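Good habits around the robot cell: a talk with Dagný Hafþórsson

September 10, 2023
Text: Esben Þorgeirsson

Dagný Hafþórsson keeps the house rules for robot work at Jotuvstead. When she began, the rules were 41 pages long. Now they fit on two sheets of paper, and she is still not satisfied.

"Two sheets is possible to read while the coffee is made," she says. "With 41 pages, people signed on the last page and went to work. I did the same in my first week, I must admit it."

We sit in the small meeting room next to the workshop. She has brought the two sheets with her, and also a folder with older versions, full of notes in pencil. The first rule, written in larger letters than the others, is about where the teach pendant should be when a person works near the arm.

"In the hand," says Dagný. "If I am inside the reach of the arm, I hold the pendant. If I need both hands, then a colleague holds it and we look at each other before anything moves. It is simple to write and difficult to do every day."

I ask her what is difficult in it. She thinks for a while.

"You only want to move one small part. It takes three seconds. But the arm does not know about your three seconds."

The second group of rules is about cables. The team works with bin picking, so the wrist has to go down between the walls of a bin and turn there, many times in one hour. Gunnlaugur Stougaard, who writes most of the motion programs, was the one who asked for this part to be longer.

"A cable on the outside of the arm needs slack, otherwise the wrist pulls it at the end of the turn," he explains. "But too much slack hangs down and can catch on a wall or on the thing you want to pick. So we drive the whole path at low speed first, with a person who looks only at the cables. Not at the gripper. Everybody wants to look at the gripper."

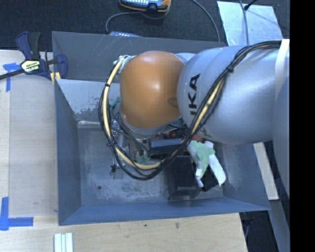

The KUKA arm over the bin, with its cables led outside the wrist. The bar clamp is at the upper left.

For the slow run the team uses a limit of 70 millimetres per second. It is their own number, Gunnlaugur says, and it is lower than what they would be allowed to use. Each new path gets a line in the log book, with the name of the person who watched. The book has 558 lines at the moment. Dagný reads it every month and puts a question mark where the same name stands as both programmer and watcher.

"It happens when we are busy," she says. "I do not shout. I put the question mark and then I go and ask."

About the bin they have a separate rule, and this one came out of a discussion with Senga Purves, who visited from Wekent last winter. She asked how they knew that the bin was in the same place as yesterday. The answer was that they did not know it.

"We had trusted that it was heavy," Dagný says and laughs a little. "Now the bin shall be clamped to the table, and the position is checked before the first run. If somebody loosens a clamp, the check is done again, also when it looks the same."

Not all rules have survived. For a time there was one which said that nothing at all may lie on the table. It was in the first short version, and it was broken each day.

"People need tape, they need small things to test with," says Gunnlaugur. "So we changed it. What is outside the reach may stay. What is inside the reach must be there for a purpose, and the one who runs the arm must know about it."

Dagný agrees, but she would like to have the reach drawn on the table. This is not decided yet. Next on her list is a rule for temporary repairs at the gripper: who may make them, and how long they may stay before a proper part must come. She has written four versions and shows me the newest. It has one sentence, and over it Gunnlaugur has written "too strict?" in pencil.

The two sheets will be looked through again later in September.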